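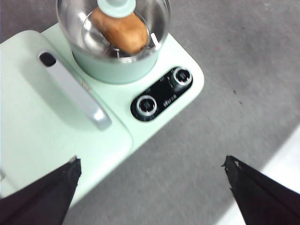
Mint green, with a steel bowl

Sunday, October 4, 2020

I slept until nine, for the first time since we moved to the night roster. The telephone was quiet and I drank two coffees at the window.

The week at the cargo shed was heavy. On Tuesday the freighter from Giredov landed with 163 pallets on its list, and the handling company, Vikham, had given us only one loader for the main deck. We worked until past four in the morning. Eight pallets of medicines had to go to the cold room before all the rest, and the door of the cold room was again slow. Shinji Chiba stood beside it with his torch and counted loudly in Japanese, which he does when he is angry.

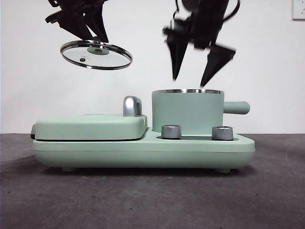

What I must remember for Monday

The papers for the Zervas shipment are still not correct. The weight on the air waybill and the weight on our scale differ by 70 kilos. I wrote to the agent on Thursday and again on Friday, and he answered only with the same paper, scanned a second time. If he does not correct it before noon, the pallets must stay on the ground and I will be the one who explains it.

Also I have to ask for new straps. Of the ones in the blue cage, many are worn at the hook, and I do not like to sign for them. 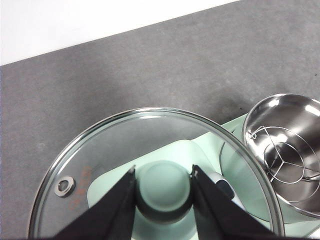 Anselmo Figueiredo

I write my name in the middle of the page, as my father did in his notebooks when he made a pause. My pause today was a walk to the river and a long sleep after lunch.

In the evening Shinji called. He heard that Hondier wants to bring a second weekly flight from January, with 80 tonnes each time. I would be glad about it, but the shed has not grown and neither has the team. He thinks they will hire people. I think they will first ask us for more Saturdays.

My shirts are ironed. The bus is at 21.40 tomorrow and I still have to find my other glove.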